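Cloddale Breakfast Counter — data card

Version date: 2023-01-18
Maintained by: Impi Kuusisto and Emerson Sales

What is in the set

Recordings of simple breakfast work on one kitchen counter: bread is moved, bowls are set out, utensils are put back. There are 88 recordings, made over 10 sessions. The counter stays the same in all of them — a pale speckled top, which is not easy for finding small crumbs.

Objects

Sliced bread with a light crust, bowls, utensils with handles, some plastic items. Bread was bought fresh for each session, so the size of the slices differs.

Labels

Each recording has one short sentence in English, written by Aatos Hämäläinen. We use "slice" for bread and never "piece". In 7 recordings the sentence names the wrong bowl; they are listed in errata.txt.

Sample views

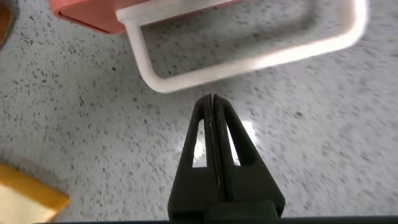
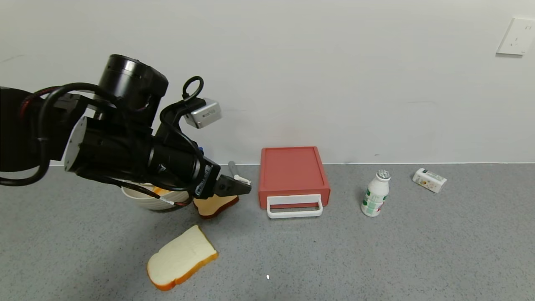 Known problems

The speckled pattern looks like crumbs in low light. Please do not use the set for judging if a counter is clean.

Contact

Write to Impi first — Emerson answers only questions about the file format.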